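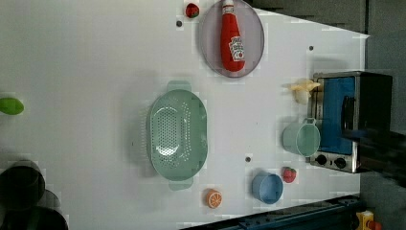
**Magsi bench kit, budget questions**

**What does one bench cost?**
2,673 for arm, gripper and table. 2,887 with the spare gripper. Get the spare.

**Props included?**
No. Put 400 aside for play food, dishes, a toy oven. Hoslow sells them boxed, cheap stuff is fine. 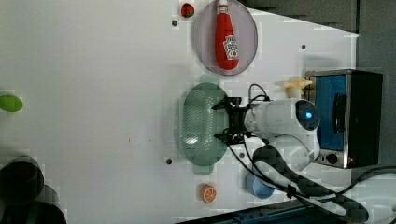 **Lead time?**
22 days to Windedum, longer to Flastcombe. Order before November, the qoute expires then.

**Can we share one between sites?**
Please dont. Shipping eats the savings.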